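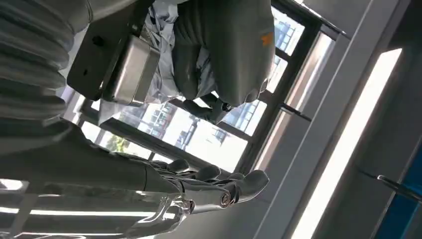 January – Bulik Kitchen Supply newsletter, technical desk

Stainless steel marks for ordinary reasons, and most of the marks we see on returned goods come from cleaning. The Morkatcombe service counter checked 544 pieces last year, and the usual fault was cross-grain scouring. A brushed finish, like the sides of the rectangular container in the photo, has a direction. Wipe along it. A pad worked in circles cuts across the lines and leaves a gray haze that no polish will lift. Polished metal has no grain to follow, so use a soft cloth and no powder at all.

Chlorine is the second cause. Bleach left to dry on steel will pit it, and pits hold soil. Rinse within 3 minutes and dry by hand. Hard water leaves white scale – diluted vinegar removes it, followed by a plain rinse.

Rust spots on new pans are often stray iron from steel wool. Treat them early with a mild acid cleaner.

The Villalobos branch now takes pans for regraining, up to 43 per week. Drop-off is at the side door until noon on Friday. Rounded inside corners are done by hand and take longer.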